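Gresness publishes household handling results from the Nekus project

Rivham, November 21, 2025

Gresness has released the first full results of Nekus, its research programme on teaching robots everyday household tasks from demonstrations given by people in their own homes. The study, carried out with the engineering firm Galindo, drew on 2,396 demonstrations recorded with hand-held grippers. Collection began in February.

In the Nekus method, a person carries out a task with a gripper that has the same finger shape as the one fitted to the robot. The movements can then be used for training without the robot being present. Over 1,000 of the demonstrations concern clearing up, including picking litter off tables and placing it in a bin.
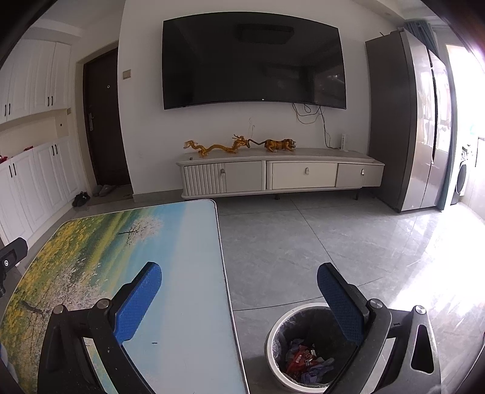 A Nekus hand-held gripper with blue textured finger pads, in a living room beside a table and a lined waste bin.

The research team compared 2 training sets of equal size. One was recorded in a single test room at the Gresness laboratory in Rivham, the other in lived-in homes with their usual furniture, flooring and daylight. Robots trained on the home recordings completed more clearing tasks in rooms they had not met before. The difference was greatest where sunlight fell directly on the work area. Results for soft and crumpled items remained weaker than those for rigid ones under both conditions.

Galindo designed the gripper linkage and supplied replacement finger pads throughout the collection period.

A technical report describing the method, the test procedure and the failed attempts is available from Gresness on request. The next stage of Nekus will cover 2,000 further demonstrations, with an emphasis on drawers and cupboard doors.

Media enquiries should be addressed to the Gresness press office, Rivham.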